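Household Guidance: Machines and Everyday Chores

Opening a drawer
Machines still find drawers difficult. A small ring handle, such as the teal ones on this cabinet, calls for a precise grip – and a straight pull.
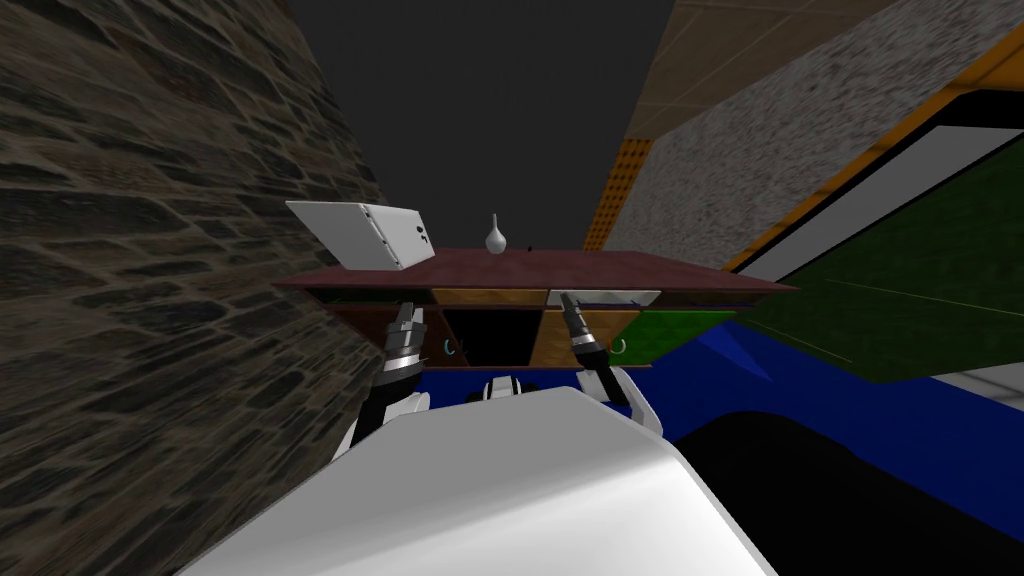
Clearing the top
Remove breakables before any trial. Eirini Alexiou of Sadberg advises two attempts at most.
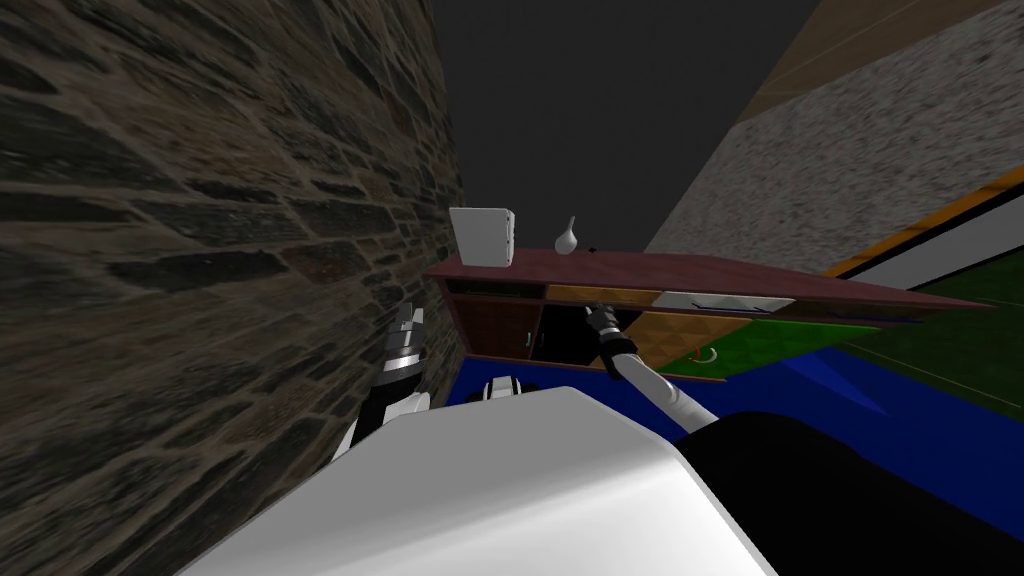
Tidying remains a task for people in most homes. Machines may manage one drawer, yet a narrow-necked vase standing near a box, as on the maroon top, needs separate care. Dust such pieces by hand.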